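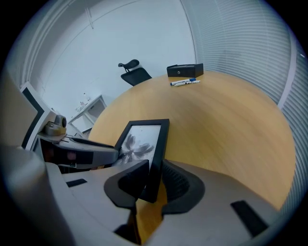

January 15, 2020

Okay, picture day in the meeting room! I've been putting off the walls since we moved over from the Zalludach building, and Marthinus Moodley finally asked (nicely, but he did ask) whether the flower print was ever going up or if it lived with us horizontally now. So I got on with it.

The flower is the black-and-white one in the thin black frame, dark brushy petals on pale gray. I still like it a lot. Marthinus thinks it looks like a squashed spider, and he's wrong.

Used the big round table for sorting. Note to self and everybody else: put a towel down first next time, that light oak top shows every little thing and I spent ages squinting at a mark that was only the grain. The two blue-capped whiteboard markers stay on the table until there's a tray for them. Please don't walk off with them, I've only just got hold of two that match. The little black box stays in here too.

Hanging height: went with 5 feet to the middle of the picture, measured from the floor. Tried it lower first with masking tape and it looked fine standing up, but once you sit down the chair backs get in the way. Wall is plasterboard on the corridor side and something much meaner on the window side, so I'm sticking to the corridor side. Tape says 41 inches from the door trim to the hook. I wrote it on the wall in pencil as well, very faint, leave it till the second picture is up.

Hooks are the Skonis ones from the bottom drawer. The packet says 50 pounds, way more than a small frame needs, but they go in straight and the adhesive strips from Frerichs let go in June when the room got hot (RIP the old calendar). No more strips in here, ever!

Still to do:
- felt dots for the bottom corners, so the frame doesn't rub the paint
- wipe the glazing, dry cloth only
- ask Rirkent if they still sell the same thin black frame, I'd love a second one to go beside the flower
- find the small level, it isn't in the drawer where the label says it is

Marthinus wants the second picture to be a map. I said maybe.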